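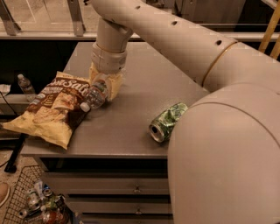 What goes in which bin when a desk gets cleared?

Cans and plastic bottles go in the blue recycling bin, chip bags go in the trash.

Progress report, desk clearing and recycling, Lanau building
To: Rugemalira Fund
From: Konrad Witkowska
July 13, 2020

Quick one this time, sorry, full numbers are in the spreadsheet.

Where we are. Bins are in on both floors. Uter sorting stations (the ones you paid for) went up in March, lids arrived late, all fitted now. Labels redone twice. First set said "packaging" and people read that as chip bags, bottles, everything. New set says CANS, BOTTLES, TRASH. Much better.

What we're finding on desks. Mostly lunch leftovers. The usual desk is a water bottle, a crushed can, a bag of chips, all lying close together on the gray metal. Bottles nearly always have the cap on. We ask for caps left on, so fine. Cans often crushed already, also fine, Favby takes them either way.

Chip bags are the problem. They look like plastic so they get thrown in with the bottles. The yellow Sea Salt ones are easy to spot in a blue bag at least. Opened bags with chips still in them are worse, crumbs and oil get on everything and then the whole load is questionable. Instruction is now: bag off the desk first, into trash, then the bottle and the can.

Numbers. 561 bottles and 316 cans collected since the bins opened. Counted at the back door before pickup. Chip bags not counted, they go out with the regular trash. I can start if you want it for the final report, would need a separate sack.

Pickup. Favby missed 2 collections, both made up the same week. They want drinks poured out before anything goes in the bin. Half full bottles are still comming through. Put a bucket next to the sink upstairs, gets used some. Downstairs has no sink so people have to carry it up, which they don't.

Money. On budget apart from the lids, small overrun, covered from the printing line. Liners will run out before the end of the grant period. Need a yes from you on moving what's left of signage over to liners.

Next
- desk cards with the three bin names, one per desk
- bucket for downstairs, ask who empties it
- second count, same method as the first so we can compare
- Favby to confirm in writing about crushed cans, so far only had it by phone

Outstanding from last time: you asked for the floor plan with the bin positons marked. Attached. The station by the stairs has moved to the other side of the door, ignore the old mark.

Call me about the liners if email is slow.

Konrad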